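4.2 Email frequency and repeat orders

The Fesville panel gave us 3511 customers who had agreed to marketing email from Skendeo, a mid-sized seller of household goods. We split them into two groups. One received a message every Saturday, the other a message every 16 days. Both groups saw the same offers, and the content was written by the same agency, Marinescu. Unsubscribes were logged daily through Clodov.

Customers on the weekly schedule opened fewer messages each but placed slightly more repeat orders. The gap was largest among people who had bought only once before -- a group that most retailers tend to leave alone.
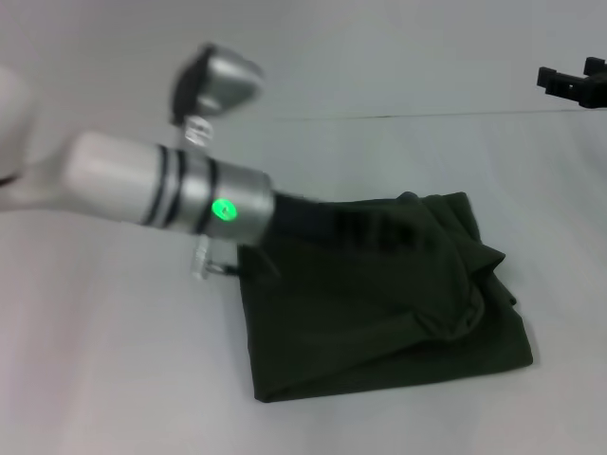
Figure 2. Robot arm with gripper over a work surface with a green cloth.

One reviewer objected that repeat orders may simply follow the season, and asked whether the weekly group would still come out ahead with November removed. We reran the model without that month. The gap narrowed but kept its direction.

A further 137 customers changed their own email settings during the trial. They are left out of Table 2 and treated separately in Section 5, as their choice of schedule was not random. Adding them back to the group they were first assigned to makes little difference to the order counts, though it raises the unsubscribe rate in the weekly group.

Last updated: November
2 comments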